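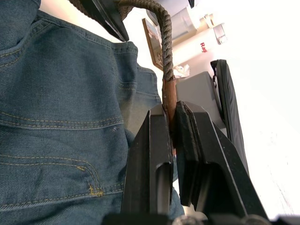 New soft goods rules at Drakbridge: grip the handle, leave the cloth alone

I've been nagging our lot about this since November, so forgive me if I sound a bit pleased! Our handling rules for bags and clothing have finally been rewritten, and every arm at Drakbridge now works to them.

The big change is where the fingers go. If an item has a handle, the gripper takes it by the handle, and if there's a leather sleeve on it, all the better (leather puts up with a pinch far more kindly than a seam does). Denim gets its own paragraph, mostly thanks to me going on about stitching.

Then there's force. We've capped it at 18 newtons for anything sewn, down from 30, and the arm has to hold still for a moment before it lifts. Baldur Oddsson wrote that bit and tested it on 41 items over at Prasska, some of them horribly floppy. He wanted the finger pads checked after every 80 grips as well, and I grumbled, but it's in and I've got used to it.

Rudon are reading the draft now and may want the wording on straps tightened up. Send me your own notes before then if you can, especially if you work with rope, which still only gets one line.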